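The Faltora has been our best-loved lamp since we started sending them out to guest houses, and we get asked about it more than everything else we make put together. So this page is long! If you only want the sizes and the care notes, skip down a bit. If you like lamps, stay with us.

# Faltora bedside lamp

A table lamp with a brass base, a slim leaning stem and a big drum shade. It's made for bedrooms, it's easy on the eyes at midnight, and it takes an ordinary screw-in bulb you can buy at any corner shop.

## Why it leans

Estrella Quintero drew the first Faltora after a winter of reading in bed with a lamp that lit her pillow beautifully and left her book in the dark. Most bedside lamps stand bolt upright, so the brightest patch lands on the table, right where you've put your glasses and a glass of water. By tipping the stem she moved the shade a little way over towards the reader, and the light went with it. It's such a small change, and it makes a huge difference once you've got two pages of small print in front of you.

The lean took a while to get right. Too much and the whole thing looked as if it was about to fall in the bed with you — too little and you may as well have bought a straight one. We went through a whole shelf of bent rods in the workshop before February, when Estrella came in with one she'd shaped at home and said she wasn't changing it again. She hasn't.

The base is heavier than it looks. We put a steel plate inside so that the lamp stays put when you reach out half asleep and knock the shade, and there's a felt pad underneath so it won't mark a wooden top.

## The shade

We love a big shade. A small one gives you a hot little spot of light and a lot of glare round the edge, whereas a wide drum spreads it out over the bed and up the wall behind. Ours is cotton on the outside with a white lining, and it comes in four colours:

- **Pale grey** — the one most people choose, and very calm by day
- **Oat** — warmer, lovely with pine or oak
- **Moss** — a soft green that goes nearly brown in the evening
- **Ink** — dark blue, throws the light up and down and keeps the sides dim

Ink is my own favourite but I'll admit it isn't the one for readers. If you do most of your reading by this lamp, go for grey or oat. Every shade lifts off with one ring, so you can buy a second and swap them over when you repaint.

## Sizes and parts

| | |
|---|---|
| Base | Round, brass over steel |
| Stem | Solid brass, fixed angle |
| Shade | Cotton drum, white lining |
| Bulb | E27 screw fitting, LED only |
| Switch | Push button on the flex |
| Flex | 3 metres, cloth covered |
| Plug | UK three-pin |

The long flex is there for a reason. Old houses never seem to have a socket where the bed wants to go, and we got fed up with seeing nice lamps trailing off an extension lead. If you've got a socket right by the table, tuck the spare behind the leg and fasten it with the cloth tie in the box.

The switch sits on the flex at hand height for most beds. You can ask us to move it nearer the base or further down when you order, and we don't charge for that. Just tell us in the order notes how far along you'd like it.

## Picking a bulb

This matters more than people think! A harsh white bulb will make any lamp look mean. Look for "warm white" on the box, with 2,700K or lower if the number is printed there. For reading, a bulb sold as a swap for an old 40-watt one is plenty. For a room where you just want a glow, go dimmer still.

The standard Faltora isn't made for a dimmer. If you'd like one, order the Landia switch along with it, which replaces the push button with a little wheel. It needs a bulb marked as dimmable, otherwise you'll get a flicker.

## Getting the height right

Sit up in bed the way you would with a book and look sideways at the table. The bottom of the shade should be roughly level with your chin. Any higher and you'll be looking straight up at the bulb, any lower and you lose the page.

With a normal mattress and a normal bedside table the Faltora lands in the right place by itself. If your bed is very low, or your table is on the tall side, have a look at the Todel — same base, same lean, shorter stem. It takes the same shades.

Turn the base so the stem leans towards you. It sounds obvious, but we do get letters.

## Looking after the brass

We don't lacquer it, so it'll darken over the months and pick up a few fingerprints. I think that's the best bit. If you'd like it bright, rub it with a dry soft cloth every so often, and use a small dab of brass polish once or twice a year. Take the shade off first and unplug it, and keep the polish well away from the cloth flex, which soaks it up and never gives it back.

Dust on the shade comes off with a clothes brush. Don't wash it. If you've spilt something, dab it with a barely damp cloth and let it dry in the open before the lamp goes back on.

## Spare parts

Everything on the lamp can be bought on its own: shade ring, felt pad, switch, flex with plug, and the shades themselves. The Holroyd ring fits both this lamp and the Todel, as well as the older floor lamp we've stopped making, so if you've got one of those and its ring has gone missing, we can help.

Rewiring is free for the first owner. Post it to the workshop without the shade (they travel badly) and we'll send it back with a new flex in whichever colour we have most of — brown, cream or a rather cheerful red.

## Ordering

Lamps are put together to order, and that takes up to 2 weeks. Pairs are packed in one box. If you're furnishing a whole guest house, write to us before ordering, as we can set all the switches at the same point and send the shades from a single roll of cloth so that the colours match from room to room. 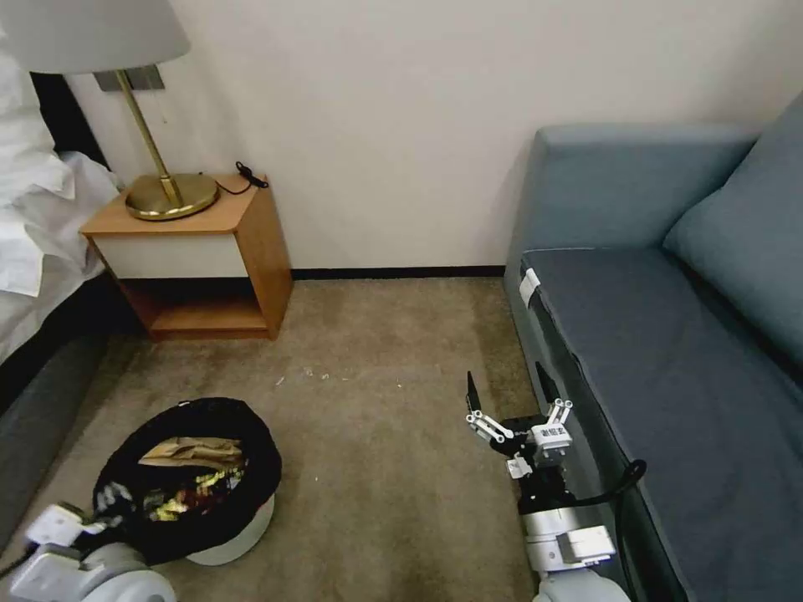 *Brass base, angled stem and pale grey drum shade on a bedside table.*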